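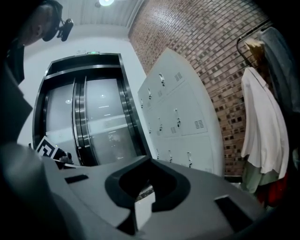
Lockers and elevator from the gripper camera at Grarnmont.

I've been putting this post off since November, mostly because I like the people involved and I don't like the number. The number is 2000. That's how many locker demonstrations went into the Brumico policy, all of them recorded by people holding grippers in their own two hands, no robot anywhere near, and the claim that goes with it is that this is enough to get a robot to open a locker it has never seen. Every talk I've heard about Brumico puts the 2000 on the first slide in large type. I want to talk about what is inside it.

Some background for anyone who skipped my earlier grumbling. You hold a gripper in each hand, each with a camera on it, and you wear another camera on your head. You do the task. Afterward the software works out where each gripper was at every moment and how far its fingers were open, and that gets turned into the motion the robot should copy. It's cheap and it's quick, and you can do it anywhere you can walk to. I have no argument with any of that. Teleoperating a real arm through a locker door is miserable work and I've done enough of it to be glad of an alternative.

My trouble is with the word "demonstration." Senyo Tetteh was kind enough to let me go through the raw recordings, and I spent several evenings watching people walk up to lockers. A lot of what gets counted is walking up to lockers. There is a stretch at the start of a clip where the person is standing back, getting their feet right, and both grippers are held low and looking at whatever happens to be in front of them. Elevator doors, coats, ceiling light.

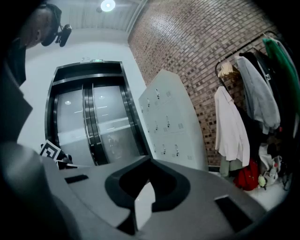 None of it is labeled as approach. It goes in with everything else, and the policy is asked to predict the next motion from a view in which the locker may be off to one side and bent out of shape by the lens. You could say this teaches the robot to find the locker. I'd find that easier to believe if the robot were ever started from that far back. In the evaluation it's parked right in front of the door. So a good share of the training frames describe a problem the test doesn't contain, and the test depends on the last little bit of each clip, when the fingers get to the handle and something has to give.

I asked Senyo how much of the total was contact, meaning fingers on metal. He didn't have a figure. He said, fairly, that it would depend on where you drew the line. But if I were selling the thing I'd want to know.

Then there's the matter of different lockers. The write-up says the policy generalizes across doors, and in the plainest sense it does: the doors used for testing weren't used for training. They're in the same bank, though. Same gray paint, same silver handles, same little vents, same brick behind. A door one row up from a door you trained on is a new door the way the next seat on the bus is a new seat. The height changes, and height matters for a robot arm, so I don't want to wave it away completely. I just wouldn't put "unseen" in the title.

What I'd have liked to see is a second building with different hardware. A turning latch, say. A door with a weak spring that wants to close on you. Mojtaba Hosseinzadeh did try something close to this, on the cabinets at Stultlow, and got as far as one afternoon of runs before he needed the arm back for other work. He described the outcome to me as "mixed." I've known Mojtaba a long time and his "mixed" covers a wide range of disappointment. Those runs aren't in the write-up.

The tracking deserves its own complaint. Gripper position comes from the camera images plus motion sensing, and the markers help tie the pieces together. When that works it's very good. I overlaid a few of the recovered paths on the video and could hardly fault them while the person was standing back with plenty of room in view. Get close to a locker and the view fills up with flat gray panels, each one looking a lot like its neighbor.
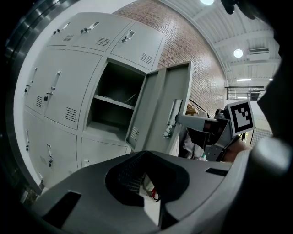
The recovered path starts to wander at exactly the point where I'd want it most exact. By a finger's width in the bad ones, and a finger's width is the difference between having the edge of a door and having air. Brumico handles this by throwing out clips where the tracking confidence drops below a threshold. Sensible enough, everybody filters. But think about which clips those are. They're the ones where somebody got in close, or where the door swung across the camera, or where an arm came between one gripper and the thing it was looking at. The hard ones go in the bin and the easy ones stay, and then the 2000 that survive are described as "natural human behavior."

I'd love to know how many were recorded in total. I asked about that one too. The count of rejected clips wasn't kept.

Now, in fairness. I did my own small version of this, using Aryee (the training code, which is open, decently documented, and a pain to install). I went through the Brumico clips and pulled out 400 where I could see with my own eyes that the fingers made clean contact, and I cut each one so it began shortly before the grasp. Then I trained the same model with the same settings and ran it on the same arm. It did about as well as the full set on opening doors from the standard starting position. On the top row it did a bit better. On the bottom row it was worse, and I think that's because I'd been lazy and picked mostly clips at a comfortable height.

I repeated the training three times with different seeds and the ordering between mine and theirs flipped once, so please don't go quoting me as having beaten anybody. What I'd say is that most of the big number isn't doing much for the result that gets reported. Whether it's doing something useful that doesn't get reported, I can't tell from here, and as far as I can see neither can they.

Senyo disagrees, by the way, and said I could say so. His view is that the far-off frames make the policy steadier when it gets nudged, and that my trimmed version would fall apart if someone bumped the cart. That's a testable claim! I told him I'd bump the cart. We haven't arranged it yet.

One more thing before I let this go, and it's the part that bothers me more than the data count. People use two hands on these doors in a way that a lot of clips don't make clear. The right gripper pinches the edge of the door and the left one hangs about lower down, and from the head camera it's hard to say whether the left is helping, getting ready to help, or just being carried.

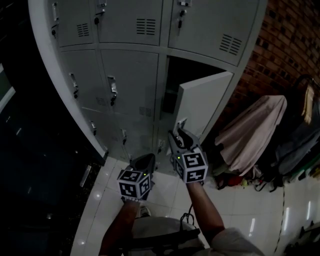

The policy copies both arms regardless. So when you watch the robot, the left arm drifts down toward the bottom row and stays there, in a pose that looks purposeful and (I'd bet) means nothing. In one run I watched, it got in the way of the other arm's elbow and the whole thing stopped for safety. That was scored as a hardware fault and left out of the success rate. I'd have scored it as the policy failing to open a locker, seeing as the locker didn't get opened.

A person's spare hand has somewhere to be because the person has a body attached to it and a general idea of what comes next. The recordings hold the position of that hand and none of the idea. I don't know how you get it in there. Asking people to talk while they work has been suggested, and I've heard worse suggestions, though anyone who has tried to narrate opening a door will tell you how quickly you start opening it strangely.

I'm not against hand-held collection. I'll probably use it for my next project, if only because the alternative is another winter with the teleop rig. I'd ask for a few dull things in the next Brumico release: the number of clips thrown out and the reason for each, the contact frames marked, the Stultlow runs however ugly they are, and the safety stops counted as failures. If someone has already done any of this on a different set of lockers, please write to me, I'd much rather read your results than collect my own.

Comments are open again after the spam business. If you're going to tell me that more data fixes it, please say how much more.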